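Left arm drops out mid-job, right arm carries on like nothing happened

Siham Hegazy
Posted Dec 27, 2023

Two arms on one table, sorting tape and small tools into bins. Every so often the left one faults with "joint comm timeout" and sags onto whatever it was reaching for. The right one keeps working, with what I can only call indifference. I've reseated every connector, swapped the power supply and updated the Grondel controller. It once ran 800 cycles clean, then died three times before lunch.

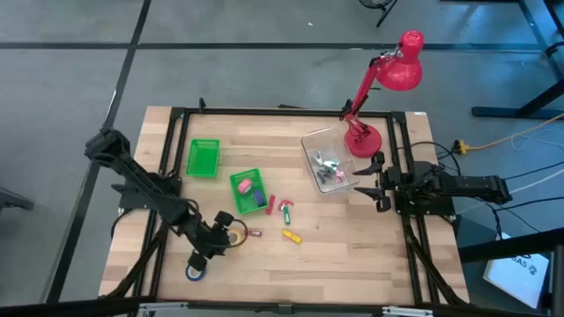
Does the timeout always hit the same joint?
The log says joint 5 every time, usually when the wrist rolls past 60 degrees.

I'd like to fix this before it sags onto my hand.

Malcolm Wragg
Joint 5 and a wrist angle means cable. It'll be a conductor that has broken inside the jacket and still touches most of the time, so it passes every test you do at rest. Hold the wrist at the bad angle, power off, and put a meter on each wire while you flex it. Replace the whole lead and leave more slack at the gripper than looks tidy. Separately, wire both arms to one stop circuit. One arm faulting should halt the other – that's a wiring job and worth doing first. And keep your hands out from under it until then.

Raffaele Longo
have you tried turning it off and on

Kerstin Berge
What Malcolm said. Mine was the same fault and I bought a new motor before I checked the lead, so learn from my invoice. Also look at the timeout setting. Ours shipped at 10 ms and somebody had set it to 2000, which hid the bad cable for months.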